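Grirano Brings the Harvest Table Back to Olwood

By Emerson Peixoto

For the second year in succession, the Olwood district has hosted the Grirano Heritage Food Festival, a program of cooking, tasting and public talks devoted to dishes made from locally grown produce. The festival, held each July under the sponsorship of the Grirano broadcasting group, drew 2,819 registered visitors to the Lencho Exhibition Hall and its adjoining courtyard, according to figures released by the organizers.

The event was established to encourage households to buy from growers in the surrounding valleys and to give regional cooks an opportunity to present their work before a wider public. It is carried live on Grirano's regional channel, with a recorded summary broadcast the following week. In its first year the festival was confined to a single evening. The present edition was extended to two full days, and the courtyard was opened for the sale of vegetables, cheese, preserves and bread.

Opening the proceedings, the festival director, Yurii Pylypenko, thanked the growers who had agreed to supply the competition kitchens at their usual market price. He observed that many of the recipes entered this year had never been written down before the application forms were issued.

"We asked each team to give us the dish as it is cooked at home, with the quantities," Mr. Pylypenko told the audience. "Several teams had to go back to their mothers and aunts to find out what the quantities were. One form came to us with the measurements given in coffee cups, and we accepted it."

The hall had been arranged with the cooking stations along its northern side and public seating opposite. Visitors were admitted from nine in the morning, and the first session began after a short address by representatives of the district education office, who spoke about the teaching of home cooking in secondary schools.
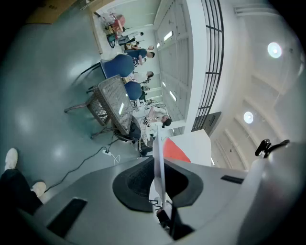
Six Teams, One Basket

The central event of the festival was the cooking competition, in which six teams took part. Each was given the same basket of produce and was required to prepare a main course and a cold dish within the time allowed. The basket contained barley, beets, white beans, river trout, sour apples and a quantity of fresh herbs. Teams were permitted to bring their own salt, oil, vinegar and flour. Stock had to be made on the premises.

Judging was carried out in three stages. The panel first inspected the stations for cleanliness and the proper storage of fish. It then tasted the dishes without being told which team had prepared them. In the final stage, a member of each team was invited to explain the origin of the recipe and to answer questions from the floor.

The team from Trirent was awarded first place for a barley and trout pie with a sour apple relish. The judges commended the pastry and remarked upon the restraint shown in the seasoning of the fish. The Trirent cooks, all of whom work in the kitchen of the town's hospital, had prepared the pie for patients on several occasions before entering it in the competition. They received a commercial oven and a course of instruction at the Lencho Culinary School.

Second place went to the host district, whose bean and beet stew was served cold on the second day after resting overnight. There was some discussion among the panel as to whether a dish rested overnight fell within the rules. The regulations were found to say nothing on the matter, and the dish was allowed to stand. A revised wording will be issued before next year's applications open.

The Afternoon Talks

A series of talks ran alongside the competition. Subjects included the storage of root vegetables in apartments, the labeling of homemade preserves for sale, and the decline of the orchards on the Trirent road. The last of these was the best attended and continued well past its scheduled hour. Several orchard owners in the audience described the difficulty of finding pickers, and a proposal was made that schools in the district release older pupils for part of the harvest. The education office has undertaken to respond in writing.

The talk on labeling was of practical use to the courtyard sellers, a number of whom had been uncertain whether a handwritten label would satisfy the market rules. They were advised that handwriting is acceptable provided that the ingredients are listed in order of weight and the name of the maker is legible.

Food was also served to the public throughout both days. Soup and bread were offered at a fixed price, and tasting portions from the competition were handed out once the judges had finished. Demand for the Trirent pie exceeded supply on both afternoons, and the recipe will be printed in the festival booklet.
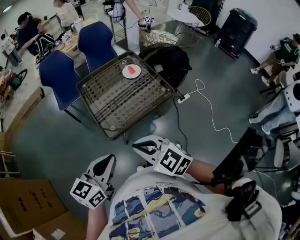 A plate on the table and marker cubes on a pair of hand-held grippers.

Plans for the Next Edition

At the closing ceremony, Mr. Pylypenko confirmed that Grirano would continue its sponsorship and that the Lencho Exhibition Hall had been reserved for the same dates. The organizers intend to add a junior section for cooks still at school, to be judged separately, and to provide more seating in the courtyard, where the shortage of shade was raised by many visitors.

Growers wishing to supply the competition baskets are asked to write to the festival office in Olwood. Teams that took part this year may apply again, although the winning team will be asked to enter a different dish. The festival booklet, containing all the competition recipes with their quantities, can be collected from the hall or from the Grirano office in Trirent.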